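Gripper fault follow-up – notes

Present: Solène Renaud, Čestmír Mikuš, two from Lund, me (notes). Grimetti sent apologies, will read these.
Started late, room was double booked.

1. Last minutes
Accepted. One fix – the stop during the October run was on the left unit, notes said right.

2. The fault
Čestmír went over it again for the Lund people. Handheld pair, left gripper. Trigger let go, fingers stayed shut on the bottle. Operator put the bottle down on the table and had to pry the fingers open with the other hand. Pinched thumb, skin not broken, but it goes in the incident log as an injury and not a near miss. Solène firm on that. Agreed.

Second problem came out of the logs afterwards. Width reading froze at closed for the rest of the session and the recorder kept going like all was well. So we have demos in the set where the hand opens and the data says it doesnt.

Total in the set is 2,441 demos. Čestmír thinks over 100 are bad, can't say closer until the check script has been run on all of it. Lund asked if any went into the Rudov training run. Yes, probably. Solène to find out which ones.

3. Cause
Return spring on the left unit had slipped off its post. Gronder say the post was changed on the newer batch and ours are the old one. Čestmír not convinced thats the whole story – spring back on, bench test, it stuck again 2 times in 20 closes. Might be the pad rubbing on the inside of the finger. Wants to swap the pads over left to right and see if the sticking moves with them.

Lund: why did no one get a warning? Because the recorder only checks that a width value arrives, not that it changes. Easy to add. Čestmír has it half written.

4. Working setup
Long talk on this, trimmed. Operators work standing at the round table, one gripper in each hand, looking down a lot. With both hands full you can't catch yourself, so what's on the floor matters.

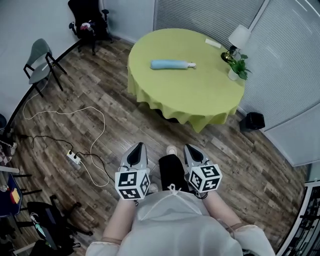
Cables are the main thing. Power strip and the loose white cable to be moved to the wall and taped before anyone records again. Lund would like a mat over the tape, Solène says a mat edge is one more thing to trip on. Left open.

Apron strings and anything else that hangs in front – tuck in. Came up because of the pinch, a stuck gripper on a string would be a nuisance at best.

Tape a card by the door with what to do if the fingers wont open: set both units down, call out, don't pry. Wording from Solène.

5. Restart
No recording with the left unit until pads are swapped and it does a clean run of 100 closes. Right unit gets the same test first, even tho it has shown nothing. Lund asked for one-handed tasks in the meantime. Okay once the right unit has passed.

Actions
Čestmír – pad swap, bench test on both, frozen width alarm in the recorder
Solène – incident log, card text, list of bad demos used for Rudov
Lund – send thier own spring inspection sheet
Me – cables and tape, ask Gronder for new posts and a price

AOB
Gronder invoice still not paid, Grimetti to chase.

Next meeting when the bench results are in. Closed 4:40 pm.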